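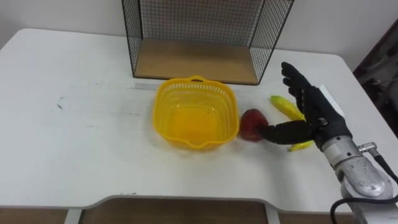 How to Set Up and Adjust a Height-Adjustable Desk

Updated 1 April 2022

These instructions are issued by the Tevholm Facilities Office for staff assigned a standing desk. They apply to all desks with an electric or crank lift. Set aside 22 minutes for the first setup.

Before you start

Clear the desktop and unplug any lamp or monitor that runs to a wall outlet. Check that the floor is level. If the desk rocks, turn the leveling foot under the loose leg until it sits firmly, then tighten the lock nut by hand.

Step 1. Set the standing height

Stand in the shoes you normally wear to work. Let your upper arms hang at your sides and bend your elbows to a right angle. Raise the desk until the top meets the underside of your forearms. Staff who write by hand may prefer a slightly higher setting.

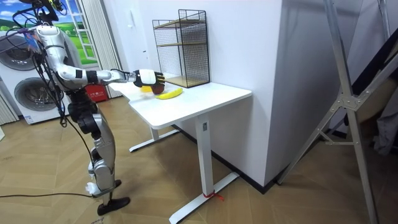 Right arm extended over a white standing desk, with the hand above an apple.

Step 2. Set the seated height

Adjust the chair first. Your feet should rest flat and your thighs should be level with the floor. Lower the desk to meet your forearms as before — do not raise the chair to suit the desk. Save both heights if your control panel has a memory button.

Step 3. Arrange your reach

Keep the keyboard and mouse in the near zone, where you can use them with your elbows close to your body. Items used a few times an hour belong in the middle zone, within a forearm's length. Everything else may go toward the back or on a shelf. 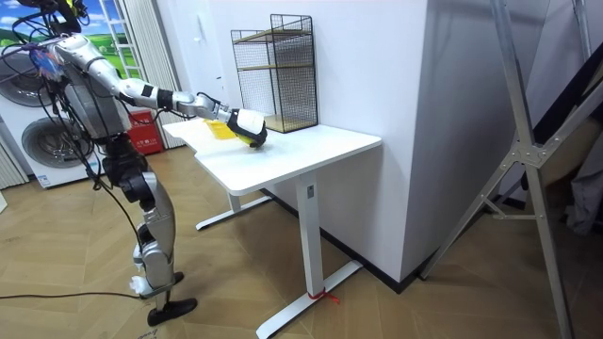

A yellow item held just above the desktop.

Step 4. Check the cables

Run the desk through its full travel once, slowly, and watch each cord. Leave at least 11 inches of slack between the desktop and the power strip. Cords must not cross the lifting columns.

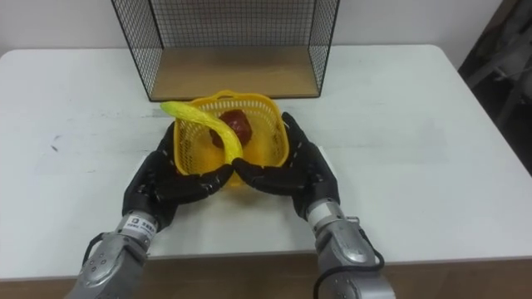

Shelves and racks placed on the desktop should stand clear of the edge and hold light items only. Remove loose items before changing the height.

Daily use

Change position at least every hour. New users should begin with standing periods of five minutes and lengthen them over several weeks.

Report a desk that stops, tilts or makes a grinding noise to the Facilities Office, and do not use the lift until it has been inspected. The next routine inspection of lift desks is scheduled for September.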